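Call for participants: blood donors for a study of protein folding in ageing cells

The Magnusson group at Stetus is looking for healthy adults who would like to give one blood sample for our research. We study how white blood cells fold new proteins, and how this work changes when we grow older. 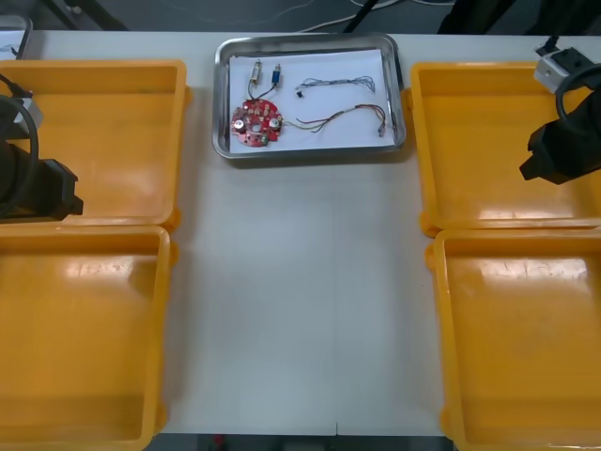
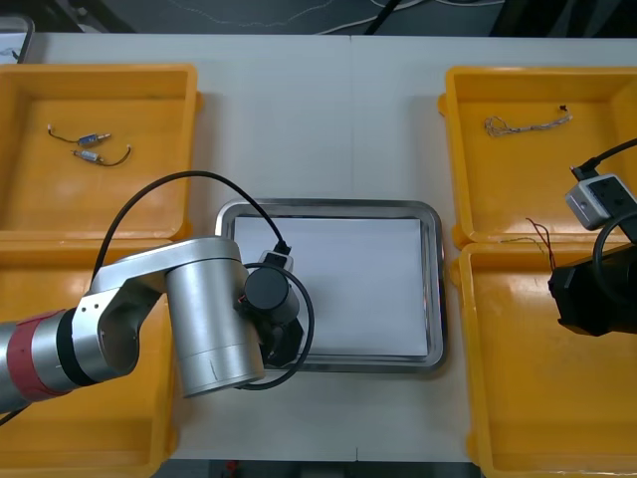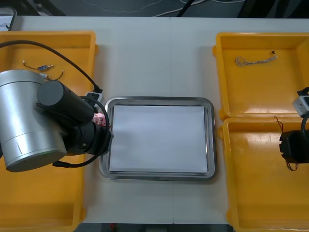 We already have samples from 201 donors, most of them under 40. For the next part we need 58 more people, aged 60 or over.

**You can take part if you**

- are 60 or older and in generally good health
- have not had an infection in the last four weeks
- do not take medicine that weakens the immune system

**What we ask of you**

One visit of one hour to our rooms in the Parden building. A nurse takes a small amount of blood from your arm, and you fill in a short form on your health and sleep. Please eat a normal breakfast before you come. Some donors will be invited for a second visit in October - you are free to say no.

We pay your travel costs and offer you coffee and something to eat. Your sample is stored under a code, without your name. You can leave the study at any time and do not have to give a reason.

**How to sign up**

Please write to Ettore Testa at the Stetus study office, or ring the reception in Parden and ask for the Skiltine study. Tell us your age and which hours suit you.

Ingvild Magnusson, group leader
04/01/2022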